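Site: Brondcombe, plant room and ground floor offices
Equipment: Negri split heat pump, outdoor unit 2, with ducted indoor unit
Category: Intermittent lockout, high pressure
Status: Closed, monitoring

Reported fault

Outdoor unit 2 stops in heating mode and shows a high pressure lockout on the Rurnevow controller. Resets from the keypad and runs again, sometimes for an hour, sometimes until the next morning. Tenant reports cool air from the grilles between trips. The log holds 11 lockouts for September, all in heating. None recorded in cooling.

Unit 1 is the same model on its own circuit and has no faults stored.

First visit

Supply voltage checked at the isolator with the compressor running. Within limits, no drop on start. Contactor contacts clean, terminals tight. High pressure switch tested for continuity with the unit off: closed, as it should be. Wiring from the switch to the board followed by hand and flexed, no break found.

Gauges fitted. Discharge pressure climbed steadily from start and the switch opened close to its marked setting. The switch was therefore doing its job and was left in place. A previous note on this ticket recommends replacing it. Please disregard that note.

Return air filter removed and inspected. Light dust only. Refitted.

In heating the indoor coil is the condenser, so high head pressure on this side of the year points indoors first: low airflow, overcharge, a restriction after the coil, or air in the system. Cleaning the outdoor coil, as was done before this ticket was opened, would not be expected to help.

Airflow

External static pressure measured across the indoor unit and found well above the figure on the data plate. Fan speed tap was on medium. Moved to high. Static rose again and air volume hardly changed, which suggested a restriction in the duct and not a weak fan.

Ceiling tiles lifted along the supply run. The balancing damper on the second branch was three-quarters shut, with the locking nut loose on the quadrant. The flexible connection after it was also crushed over a tray support. Damper opened to the pencil mark on the duct and locked. Flexible connection shortened and rehung on a wide strap.
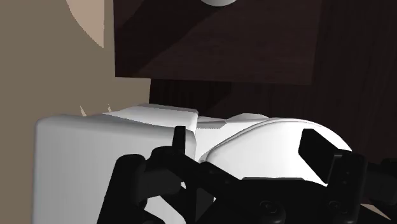
Second visit

Static pressure now inside the data plate range with the fan back on medium. Temperature rise across the indoor coil has come down. Unit ran in heating for 6 hours under observation with no trip. Discharge pressure levelled off and stayed steady through two defrost cycles.

Charge was not adjusted. Subcooling was taken after the airflow was corrected — readings taken before that point are of no use and have been struck from the sheet. Result was within the maker's range, so neither overcharge nor a liquid line restriction is suspected.

Controller settings

Rurnevow controller was set to reset automatically after a lockout, with no limit on attempts. That hid the fault for some time and is hard on the compressor. Changed to three attempts, then manual reset. Alarm output linked to the Dundov panel in reception and tested by opening the switch circuit. Alarm showed on the panel and cleared on reset.

Run hours at close: 2,250.

Outstanding

Access panel needed under the second branch damper. At present four tiles have to come out to reach it.
Data plate on outdoor unit 1 is fading. Copy the details to the site file at the next service.
Check the locking nuts on the remaining dampers. Only the second branch was looked at.

If the lockout returns, do not reset more than once. Note the discharge pressure, fan tap position and static pressure before touching the damper, and reopen this ticket.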